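**Arm cell 2, return-to-service inspection, November 6, 2025**
Site: Pindeck, back bench
Inspected by: Lertchai Boonyarit
Reason for inspection: see fault 267, or ask anyone who was within earshot

Scoring: P = pass, F = fail, M = pass with a grumble. Comments are mine. Last time I was asked to keep them professional, so I've cut the one about the drawer.

**What went wrong**

At cycle 3088 the arm went down for a pickup, touched the tabletop and kept pushing. The contact limit should have stopped it. The contact limit had been switched off in May to get through a demo for Festidov, and had been enjoying its holiday ever since. The operator hit the stop button. The stop button worked, so let's all be grateful for the one part of the cell that costs less than lunch.

No injuries. One pad on the left finger replaced.

### A. Before power

- [x] **Lockout tag fitted, key with inspector.** P. The key was in my pocket the whole time, including the twenty minutes I spent looking for it.
- [x] **Stop button reachable from the operator's chair.** P. It wasn't in spring, when someone had parked a filing cabinet in front of it.
- [x] **Mounting bolts at marked torque.** P.
- [ ] **Fault log complete.** F. The entry for 267 reads "arm did the thing again." I would like to hear more about "again."

### B. Gripper and wrist

- [x] **Fingers open and close fully, no load.** P. Ten cycles, no sticking.
- [x] **Replacement pad seated.** P. It's the Szczepańska pad from stores, same part number as the old one.
- [x] **Wrist cable clear at full rotation.** M. It clears, but I don't love the loop. If it gets any longer it will catch on something, and then I'll be back here filling in another one of these. Shorten it at next service.
- [x] **Finger height above table matches the setup sheet.** P, once I found the current setup sheet. There were two in the folder and the wrong one was laminated.

The slow-speed run was done with the bowl and the green block, same as always, with the contact limit back on and set to the default.

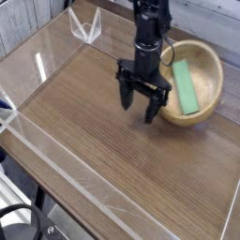
I ran it at a quarter speed for 100 cycles and then at working speed for as long as my patience held. The limit tripped when I asked it to and stayed quiet otherwise. I also lowered the arm onto a test block on purpose. It stopped, complained and waited for a reset, and I could have kissed it.

### C. Guarding

- [x] **Clear panels secure, no cracks.** M. Scratched but sound. Please stop cleaning them with the scouring side.
- [x] **Panel height matches the risk assessment.** M. It matches. The wall is low, and it was assessed for keeping parts in. It will not keep out a determined elbow.
- [ ] **Warning label on operator side.** F. Fell off. New one ordered from Zuleck.

### D. Software

- [x] **Contact limit on.** P. Checked it, restarted, checked it again.
- [ ] **Limit can't be turned off without a supervisor login.** F. Anyone can still turn it off. The setting sits one line below screen brightness. Ticket 1263 is open.
- [x] **Backup of current settings saved.** P.

### Result

Slow speed only until the label is on and ticket 1263 is closed. If a visitor wants to see it go faster, they can watch a video.

Outstanding:

1. Label: Lertchai
2. Ticket 1263: software
3. Rewrite the log entry for 267 using nouns: whoever wrote it. I know the handwriting.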